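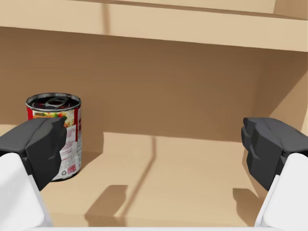 Catalog page 23

Galterov Personal Safety Alarm, with Jillavach Wall Base

If you work late shifts at a clinic, or you're the one who walks out to the far end of the parking lot after the last patient has gone home, you already know why a small alarm on your lanyard is worth having. We've sold the Galterov to hospitals, birthing centers and home-visit nurses for a good while now, and it is still the one we hand to our own families.

Pull the cord and the siren starts right away — no buttons to hunt for, no phone to unlock. At the same moment it sends a signal to the Jillavach wall base at the nurses' station or front desk, which lights up and shows which alarm was pulled. Range is 200 feet indoors, and one base will look after up to 100 alarms, so most small clinics need only the one.

The Casado clip (included) lets go if somebody yanks on it, so the strap won't tighten around your neck. If you wear scrubs, you may like the Dedo pocket sleeve better, and lots of our customers do!

Please test each alarm once a month. Push the pin back in to stop the siren, and do warn your coworkers first, as it really is loud. The battery is good for 2000 hours on standby and the light blinks amber when it's getting low.

In the box: one alarm, one Casado clip, spare pin, printed guide. Wall base and Dedo sleeve sold separately. Orders in by noon on Wednesday go out the same week.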